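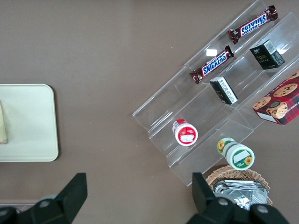
Wrist view and clear acrylic, how many demos before it stops missing?

drincombe_lab
Posted 2/19/19
Task is pick one named snack from a tiered stand, place on the cream tray. 1,116 teleop demos so far, wrist camera only. Policy is fine on the jars. On the Snickers bars it closes high and gets wrapper or nothing. Stand is clear plastic, so all the policy has for tier height is edge lines and whatever is sitting on the ledge. Do I collect more or change the setup?

hrivadeneyra
How are the demos split per item? And do you move the stand between episodes?

drincombe_lab
Bars 200, the rest spread over jars and boxes. Stand gets moved once per session.

hrivadeneyra
Then you have very few stand poses, whatever the episode count says. Move it every 5 episodes, rotate it too. I would do that before touching hardware.

mfaume
Disagree. There is a glare spot on one of the faces right above the lower bar. If your lights are fixed, that spot moves with the wrist and the policy can latch onto it. Put a diffuser on the lamp first, then collect. Otherwise you pay for the same data twice.

hrivadeneyra
A diffuser makes the training set cleaner than the place it gets deployed. Foil packets in the basket will throw highlights anyway. Leave the glare in and vary it.

mfaume
Vary it, sure. One fixed lamp is not varying it.

Oddur M.
We ran a similar stand at Briledton. 2,157 episodes, still short on the upper tier. What helped was the operators. They were descending in one move and correcting at the end, and the correction was too brief to learn from. We had them pause above the item, then go down slowly. Also log gripper width at contact and throw out any demo where the item was dragged.

drincombe_lab
Operators do descend in one move. Keeping the existing bar demos or dropping them?

Oddur M.
Drop the bars, keep the jars.

hrivadeneyra
I would keep all of it and tag the old ones. You can always filter later.

drincombe_lab
Tagging them. Next batch is slow descent, stand moved every 5, second lamp on a random side. Will post grasp rates per tier.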